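About Eynon Kidney and Dialysis Support

Eynon is a small health charity for people living with long-term kidney disease and for those who look after them. We give practical information, run two advice sessions a week and lend equipment to people who dialyse at home. We do not give medical treatment and we are not part of any hospital.

How we began

The charity was registered on 21/03/2006 by Zineb Radwan, a renal dietitian. She had spent several years explaining potassium and phosphate limits to patients in ten-minute appointments and wanted somewhere they could come back with the questions they thought of on the way home. The first sessions were held in a borrowed room above a chemist's shop. We moved to our present building, Bratedeck, four years later.

In the first year we helped 105 people. We now have 400 on our register, of whom 162 are on dialysis. The rest have had a transplant, are waiting for one, or have earlier stage kidney disease and are being seen by their GP or a hospital clinic.

What we do

Most of our work is answering questions. People ring up about fluid allowances, tiredness, itching, travel insurance, whether they can still eat tomatoes, and how to tell an employer that they need three mornings a week off. Some of these we can answer ourselves. For anything to do with your own treatment or tablets we will ask you to speak to your renal unit, and we can help you work out what to ask.

Fulora is our cookery course. It runs for six weeks and covers low-salt cooking, boiling vegetables to lower their potassium, reading labels and eating out. You are welcome to bring whoever does the cooking at home. The next course starts in July. 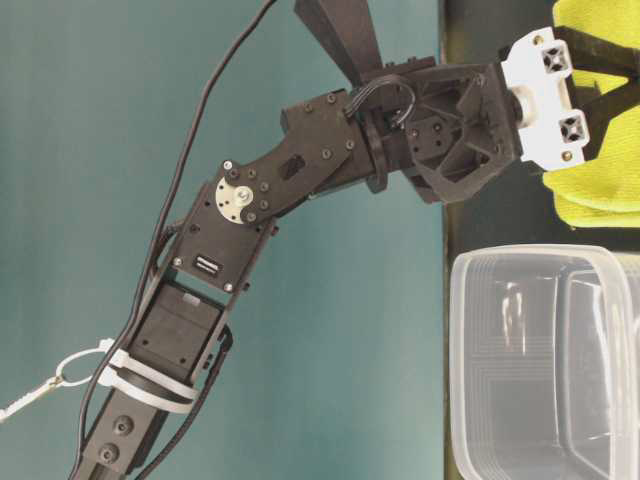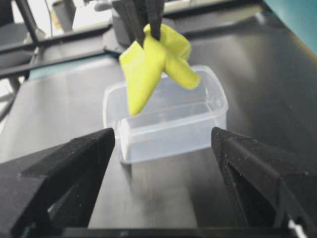 The yellow-green cloth and the plastic container.

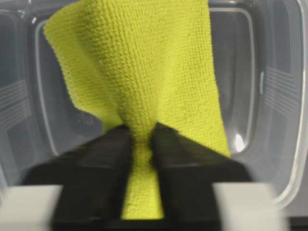

Stiltuvora is the name of our equipment loan scheme. We lend blood pressure monitors, bathroom scales, drip stands and folding tables. Loans are free and last for up to six months, after which we ask you to ring us if you want to keep the item longer. We do not lend dialysis machines or supply fluids, needles or dressings. These come from your hospital or its contractor.

We also hold a carers' evening once a month. There is no speaker and no programme, just tea and a chance to talk to other people in the same position. Carers can come whether or not the person they look after is on our register.

Who we are

Zineb is still our director and teaches part of the cookery course. There are five other paid staff: two advisers, a welfare benefits worker, an equipment officer and an office manager. Both advisers are former renal nurses. Our trustees meet every quarter and at least two of them must have kidney disease themselves. This has been in our rules from the start.

How we are paid for

Last year 124 people gave to us by standing order and this paid for most of the telephone line. The remainder of our income comes from grants, legacies and a sponsored walk. We do not take money from drug companies.

Joining the register

You can join at any stage of kidney disease and you do not need a letter from your doctor. Ask for a form by telephone or pick one up from the front desk at Bratedeck. There is no charge. We keep your details on file for as long as you want to be a member and do not pass them to anyone else without asking you.

Visiting us

The building is open from 9.30 to 4. There is level access at the side entrance and two parking bays for blue badge holders. Please ring first if you are coming to collect equipment.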